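Storage bin

A storage bin is a small open-topped container used to keep loose household items sorted by type. Bins are commonly made of molded plastic and are sold singly or in sets for drawers, shelves, bathroom cabinets and work surfaces.

Types and materials

Plastic bins may be opaque or translucent. Translucent bins let the contents show through the wall, while opaque ones hide clutter and need a label if several look alike. Mixed colors are often used so that each category has its own bin - a method promoted by the organizer Rimantas Sakalauskas in his handbook for Havska.

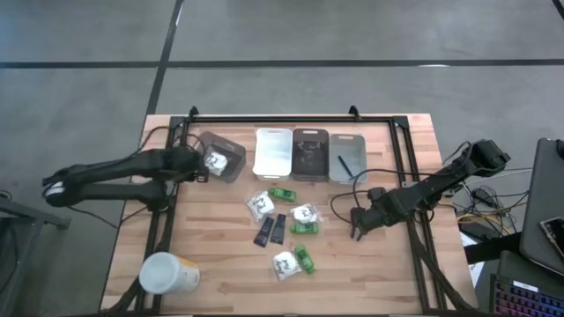
Four bins in a row on a butcher-block table, with small items in front of them.

Handles

Many models have an oval cutout in one or both end walls. The opening serves as a grip and adds no width, so bins can stand close together. The Porkel and Lepik lines both use this form. Rounded inside corners make wiping easier.

Use in sorting

Items are usually spread out on a table first and then placed by category. Toiletries such as disposable razors are often given a bin of their own, and long-handled items may lie crossed in a short one. The Murnby set, sold in September, has 24 bins.
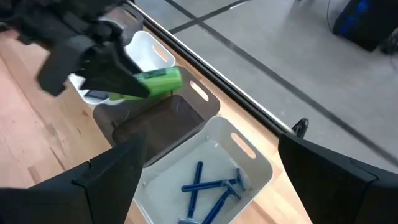 See also

Drawer divider
Basket
Medicine cabinet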